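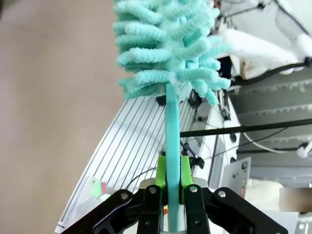
The Kinano Student Robotics Club is pleased to share an update on this year's household tasks project. Posts follow in this thread.
12 replies · 31 shares

The current unit is dusting. Students are teaching a robot arm to hold a microfiber duster by its handle and pass it over shelves and the tops of cabinets. The grip shown in the opening post uses the green finger pads, which close on the handle from both sides.
4 shares

The project is open to students in their second year and above. Members work in teams of 4, and each team is responsible for its own grasp settings, arm paths and written log. Logs are read by the faculty adviser, Jawad Kazmi, before any team moves on to the next task.

A duster was chosen after the December review. Earlier work used blocks and cups, and the review found that teams needed practice with tools that have a long handle and a soft, flexible head. A small turn at the grip becomes a large movement at the far end – a point that first-time members often miss in their planning.
2 comments · 9 shares

To date the teams have recorded 1,267 practice runs toward a goal of 2,000. A run is counted only if the log gives the start position, the grip setting and the result. Failed runs are counted in full and are kept in the same folder as the rest.

The most common fault so far is rotation of the handle during a sideways sweep. Yasir Memon's team has proposed a slower first stroke and a grip point closer to the head. Both changes are being tested by a second team, working from the written instructions alone.
6 comments · 14 shares

Members are reminded of the lab rules. Two people must be present whenever the arm is powered. Hair and sleeves are to be tied back. The stop button stays within reach of the person who is not at the keyboard. Tools are returned to the rack at the end of each session, including the dusters.

The club will take part in the Kakakhel Student Robotics Meet again this year, in the home assistance category. Entries are judged on area cleaned, objects left in place and quality of documentation. Two teams will be put forward, and selection will be based on the logs as they stand on 5th February.
3 comments · 22 shares

Stavix has kindly agreed to provide the travel grant for both teams. Parts and repairs are covered by the department budget, and requests should be sent through the usual form with the adviser's signature.

Students who wish to join for the next unit should complete the safety briefing first. No earlier experience with robot arms is needed, but applicants should be ready to attend every week – partial attendance has caused difficulties for teams in the past. Questions may be left as a reply to this post.
8 comments · 17 shares

Last updated 2 hours ago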